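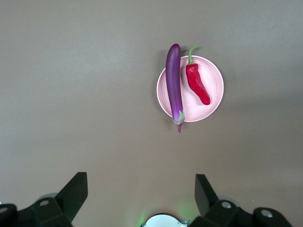
Comment left on the last entry, unsigned: if the argument from design is only as strong as its weakest step, then session 2 should start with the step people doubt most, and that is the move from "ordered" to "intended." I agree and have changed the outline.

Home | Notebook | Outlines | Reading | Contact

December 4, 2023

Workshop notes, Bidlow study group, evidence series

Worked through the draft for session 2 again. Psalm 19:1 and Romans 1:20 stay as the opening texts. Dropped Hebrews 3:4 from the first page and moved it to the end, where the house-and-builder comparison can be taken by itself. It was getting in the way of the cause question, which has to come first.

Timing is still bad. The read-through ran 45 minutes with no discussion. I cut the section on infinite regress down to one page and put the rest in the handout. Anyone teaching this at Warkness should skip the handout and use the short version.

Open points:
- The word "proof." I keep using it where I mean "good reason to believe." Go through and fix.
- Suffering. It comes up every time, so it needs its own session. Moved to February.
- The Navaratnam outline treats the moral argument before design. I tried that order and it reads better, but the handouts would all have to be redone. Leave for now.
- Footnote 8 cites the wrong chapter of Job. Should be 38.

Printing: the old booklet file from Drutenora still has the former cover. Don't send it out.

Next job is the question sheet, then a second read-through with the regress page out.

Recent entries
Notes on Acts 17 and the unknown god
Cause and beginning: outline, session 1
Handout corrections
Reading list for the moral argument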